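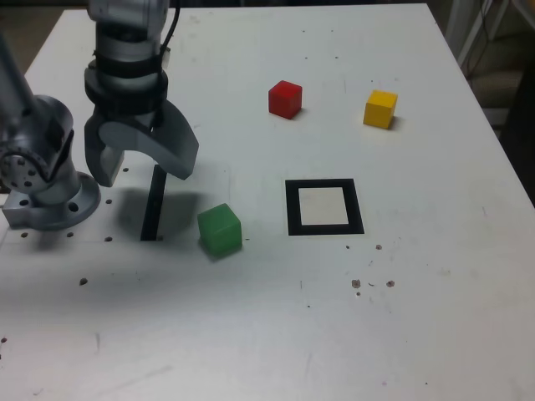
What the Plernach recount rules do to a close council race

Jul 5, 2022

The margin in the Plernach council runoff was 511 votes. Under the old charter that would have been the end of it. Under the charter amendment passed in April, any margin under 700 triggers a full hand recount, paid for by the city, whether or not the losing candidate asks for one. Gülizar Akyol did not ask for one. She is getting it anyway.

I have read the amendment several times now, and most of the coverage has skipped the parts that matter.

The threshold is a fixed number. Most recount laws I have looked at use a percentage of ballots cast, so the trigger moves with turnout. A fixed threshold gets easier to meet as turnout falls. In a low-turnout runoff, which is the only kind Plernach holds, a candidate can win by a comfortable share and still land inside the window. Recep Işık made this point at the second reading and was told the number could be revisited after the first cycle. The first cycle is over and I see nothing on the agenda.

Section 5 covers who may watch. Each campaign gets up to three observers per counting table. The clerk decides how many tables there are, and the text sets no minimum and no maximum. Both campaigns have now written to the clerk about this, and both letters are posted on the city site – the Akgül letter is the shorter of the two and the better argued.

Then there is the question of what counts as a vote. The machine count rejects a ballot with two ovals marked. The hand count standard is "clear intent of the voter," with no list of examples attached. Two tables looking at the same crossed-out oval could reach different results, and the amendment has no step for settling that before the totals are certified. Appeals go to the county judge after certification. I would have put them before.

Readers who know I supported Taner Akgül in the first round can discount this as they like. He is ahead and will very likely stay ahead. My complaint would be the same with the names reversed, and I said most of it in the spring when neither of them had filed.

The Brzozowska draft, which the council set aside, used half of one percent as the trigger and had two pages of sample ballots at the back. It was dull and it was complete. Izzati Wattimena voted for it and then voted for the amendment when it failed. I have asked her office whether she would bring the sample ballots back as a separate measure. No reply yet.

The counting schedule should be posted by the clerk this week. I plan to be there for the first morning and will put my notes up afterward. Comments are open, but please cite the section number if you are arguing about the text.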